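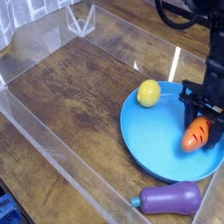 Lemon on a blue plate.

I've fallen hard for marmalade this year! It began in February with a bag of lemons from Jirkstead market and Flor Rivadeneyra's recipe, and I've been at it ever since - the whole flat smells wonderful.

Use 1,000 g of sugar and slice the peel thinner than you think you should.
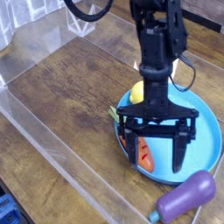

The blue plate again.

Soak the peel overnight (do it, do it) and simmer until it squashes easily between your fingers.

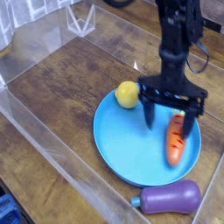 Next batch

Carrot and lemon, with 200 g less sugar!

14 comments
Share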